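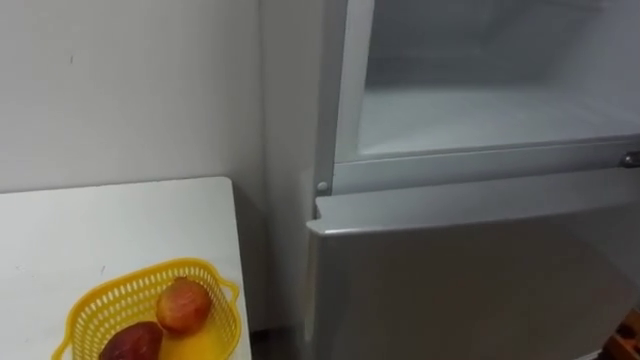 Supermarket apples should carry a pick date

My local grocer puts a small sign over the apples giving the variety, the price and the state they came from. What it leaves off is when they were picked. I think that should be on the sign too, and I think it should be the law.

Apples in this country come off the trees from late summer through autumn. By September, anything local on the shelf has been in a cool room for months. There is nothing wrong with that. Cold storage with the oxygen turned down is a good method, and without it we would be eating imports for half the year. My complaint is that the shopper pays the same price and gets no hint of the age.

We already accept dates on eggs, bread and milk. A carton of eggs tells me more about itself than a kilo of fruit that costs twice as much.

Gonzalo Prieto, who packs for a few orchards near us, disagrees with me. He thinks people would see an old date and leave good fruit to rot, and that growers would wear the loss. He may be right for the first season. But shoppers learned to buy frozen peas, and they could learn that a well-kept apple six months old is fine for lunch and a better bargain than a fresh one, if it were priced that way.

The other objection is cost. The packing sheds already record the date for every bin, so the information exists. It gets dropped somewhere between the shed and the shop. Putting a month and a year on the carton, and copying it onto the shelf sign, is a job for a marker pen.

I'd start with the big chains and leave roadside stalls and farmers' markets alone - you can ask the grower there, and they'll usually tell you. Loose fruit first, then bags. Pears should follow, as they are stored the same way and go floury faster once they are home.

Until then, I buy two, try one, and go back for the rest if it's crisp.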